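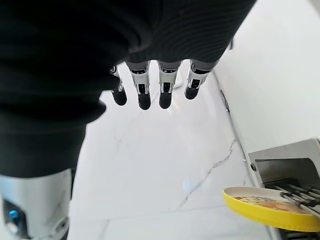 ok so people keep asking what we do all day. thread. typing this between resets so bear with

Sat 9 February, yes a Saturday, yes we're in. kitchen work. plates and dishes, racks, doors. one episode = one go at the task, start pose to end pose, then you put everything back and go again

target is 2000 good ones for the dishwasher set. good meaning someone has watched it back and said yes. we've recorded 2898. draw your own conclusions about my driving

biggest reason for binning one: operator dithers. you get the hand near the rim and then hover for four seconds deciding. the model learns the hovering. we trained on an early batch and it hovered beautifully

so rule one now, decide before you move. if you've not decided, don't press record

rule two, don't fix a bad grasp by wiggling. either let go and regrasp cleanly (keep it, regrasps are gold) or stop and bin it. wiggling is poison

someone asked about the teleop side. gloves plus the Fakico wrist trackers. they drift after an hour or so, you start feeling like your hand is a bit left of where it is. recalibrate, cup of tea, carry on

sleeves stay on the arms for every session btw. we did one batch without and the wrist view looked so different that the policy went to peices when we mixed them. kept that batch in its own folder, might be useful one day

round dishes are the worst. a flat plate you can pinch. anything with depth and a glaze wants to rotate on you as soon as it leaves the surface, and then your angle's wrong for the slot

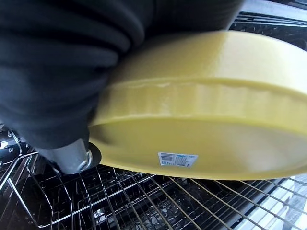 and the wrist view is half dish by then so you're going off the head camera and hope. I tell new operators to look at the tines first, pick a slot, then lift. not the other way round

shiny stuff in general. glaze, wire, steel, glossy floor. depth is rubbish on all of it. we stopped trying to clean the depth up and just train on colour, it's been fine so far, ask me again in June

q from the replies: do you vary the scene. yes!! every 9 episodes something changes. lights, which dish, where it starts, how far the rack is pulled out. there's a sheet. I used to do it by feel and found out I'd put the dish in nearly the same spot every time, humans are terrible at random

q: do you leave the stickers on new crockery. we do on some, take them off others. had a dish that only ever appeared with its label on and I'm fairly sure the model was using the label to find it. can't prove it. mixed now

labelling. each episode gets a one line instruction written after, by someone who wasnt driving. "put the yellow dish in the bottom rack" that sort of thing. then a second person writes it differently. Vumik does the storing and lets you scrub all the cameras together, slow on a Monday, otherwise decent

failures: we keep almost 500, tagged. dropped, wrong slot, knocked a neighbour, door in the way. not for imitation, they go to the success checker, which needs to know what bad looks like. please stop deleting your drops, this is aimed at two people who know who they are

Moker lot asked if they could have the set when it's finished. probably? need to sort the licence. the Ahonen kitchen episodes are seperate and I can't share those, sorry, different agreement

things I'd do differently if starting again: write the reset sheet on day one. fix the camera exposure and tape over the dial. shorter shifts, the last twenty minutes of a long one is nearly all binned anyway. log who was driving, you can really see the person in the motion and you want more than one person in there

oh and timestamps. check your timestamps. lost a whole afternoon to one camera clock running behind the rest, everything looked fine till you played it side by side and the hand closed before the fingers did

no I don't know yet how many episodes you need for YOUR task. start with fifty, train something rubbish, see how it's rubbish, collect for that. more use than any number I could give you

right, rack's back in place, my go again. will do replies tonight if my wrists allow it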